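Dye notebook, December, kitchen end of the workshop, started 4 pm

Right, back on the onion skins. Last entry I was moaning about the brown, and I-hsuan Wei read it and wrote "your water!!" in the margin, so tonight it's rainwater from the butt, strained through an old pillowcase. 243 g of dry skins, mostly brown with a handful of red ones that crept in (I did try to pick them out, then got bored). Pot is the big enamel one with the chip.

Wool is the Plindley, four small skeins, alum mordant from the last batch. I'd labelled them with paper tags, like an idiot, and two tags have gone to mush. So skeins 2 and 3 may be the other way round. Must use the plastic ones!

4.20: skins in, lid on, low heat. Kwan-ho Tseng came past and said it smelt like soup, and could he have some. No.

Simmered for an hour, took the skins out, let it cool a bit before the wool went in. Last time I was impatient and skein 4 felted at one end, and I've been using it as a pan scrubber ever since. Much better behaved today. First dip 20 minutes, and already a far cleaner yellow than the tap water gave. Second skein stayed in for longer and went a lovely warm gold. I'd call it marigold, I-hsuan would call it custard, and we've had this argument before.

Third one got a pinch of iron and went olive straight away. I like it more than I expected to, but it's no use for the Rurnomberg blanket, where the whole point is cheerful colours. Putting it aside for mittens.

The red is still the problem. Madder on Plindley keeps coming out brick, and the blanket wants a proper shouty red next to the gold. Chien had some cochineal in but it's dear, and I only want enough for the border (23 stitches deep, if I stick to the chart). Might try madder in the same rainwater first, kept well below a simmer, and see if that shifts it.

Yellow and red, anyway:
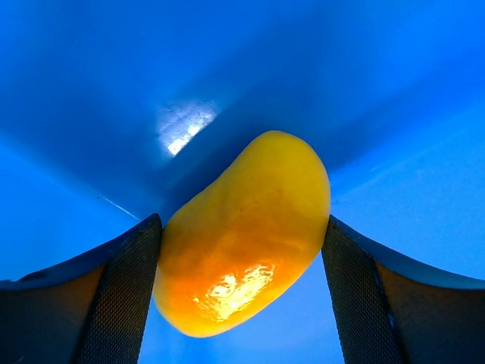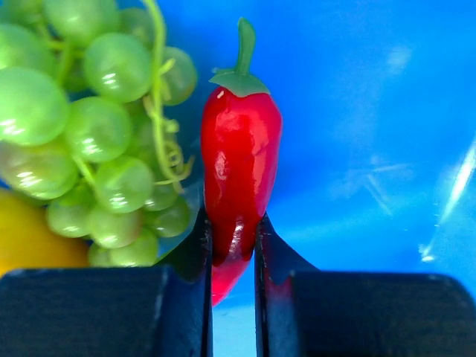 Rinsed everything three times with a drop of the Drultau wool wash. A little colour ran in the first rinse, hardly any in the second, none in the third. All hanging on the airer over the sink now with a towel underneath. Don't move it to the radiator, please, whoever's cold!

To do: snip a bit off each skein for the window test, half under card, and leave it till spring. Order more alum. Ask I-hsuan if she still has her madder notes, the ones with the chalk in. Leftover dye bath is in the lidded bucket by the back door, labelled, and it's not soup.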